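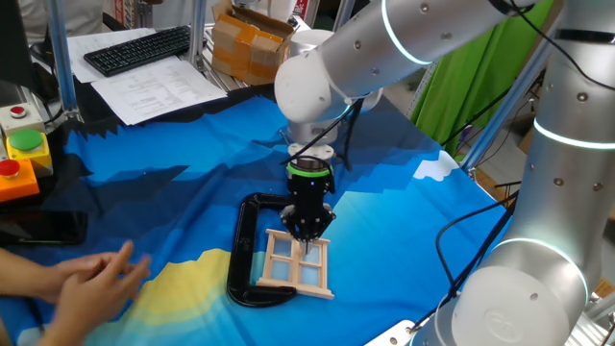

Copia y restauración de una base XML en Grotia

El procedimiento vale para Grotia instalado como servicio en un servidor propio, con el motor de consultas Arix activado. En los comandos, la base se llama renach; sustituya el nombre por el suyo.

Antes de empezar

Compruebe que tiene permisos de administración y que el puerto 733 responde en local. El disco de destino debe tener libre el doble del tamaño de la base.

1. Cierre las sesiones de escritura:
grotia sesiones --cerrar renach

2. Genere la copia:
grotia copia renach --destino /var/copias

El resultado es un archivo .gxz con los documentos, los índices y la tabla de usuarios. Los módulos XQuery no se incluyen - se guardan en el directorio modulos y hay que copiarlos aparte.

3. Verifique el archivo:
grotia verificar /var/copias/renach.gxz

Si aparece el error 64, la copia está incompleta. Repita el paso 2.

Restauración

Detenga el servicio y ejecute:
grotia restaurar /var/copias/renach.gxz --sin-indices

Arranque de nuevo y reconstruya los índices desde la consola de Arix:
indices reconstruir renach

El error 81 en este punto indica que la codificación de algún documento no es UTF-8. El registro muestra la ruta del documento afectado.

Conservación

Por defecto se guardan 12 copias y después se borra la más antigua. El límite se cambia con la clave copias.max de grotia.conf - el servicio debe reiniciarse para leerla.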